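Bench hands and table finishers wanted at Zerkcombe, Flestville

3 min read · 2 comments · 14 shares

We make tables. Pale ones, mostly, with a smooth, quiet finish that lets the grain do the talking, and we've reached the happy point where there are more orders on the board than there are people to sand them. So we're looking for two people to join our workshop in Flestville, and if you're the sort who runs a hand along a tabletop in a café before you've even looked at the menu, please keep reading!

The Pumadia range is our everyday line, and you'd be working on it from your first week. It's a plain table with nowhere to hide a mistake, so a good deal of the job is looking: turning the boards about, finding the arched grain and the long straight runs, and choosing which face goes up. You'll also learn to check a top with the light coming across it, when every little scratch shows its true colours.

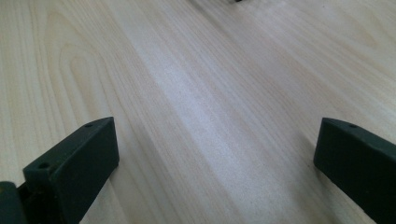

What you'd be doing

Sanding, oiling and hand-finishing tops, mainly, plus a bit of assembly and a bit of sweeping (we all sweep). Some trade experience would be lovely, but we've taught people from scratch before and enjoyed it. You do need to be comfortable on your feet and happy to do the same thing carefully many times over.

There's some small goods work as well. We sell desk and kitchen storage alongside the tables, and both of you would take a turn at checking it and packing it.

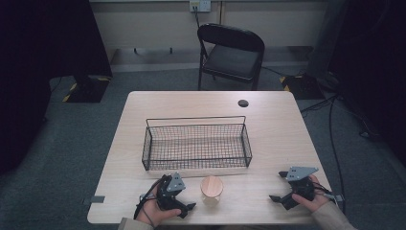 Our storage range is chosen to sit nicely on a Pumadia top without bossing it around, and we'd love your opinions on it. Black wire mesh looks very handsome against pale timber, and a long, shallow basket still lets you see the table through its floor. A little round container with a light wooden lid is another favourite, and lids are a good place for a new finisher to practise. If you have a feel for that sort of pairing, tell us in your letter.

Hours and how to apply

Both positions are full time, with early starts and early finishes, and there's a staff discount on seconds. Send us a letter of no more than 200 words and a photo of something you've made or mended, marked "Bench hand", care of the Zerkcombe workshop. Applications close at the end of November 2018.

1,623 views

Comments

sawdust_and_tea: Would you consider someone coming back to woodwork after a long break? My sanding is good but my joints are rusty (both kinds).

Zerkcombe workshop: Absolutely, please do apply! Sanding is most of it.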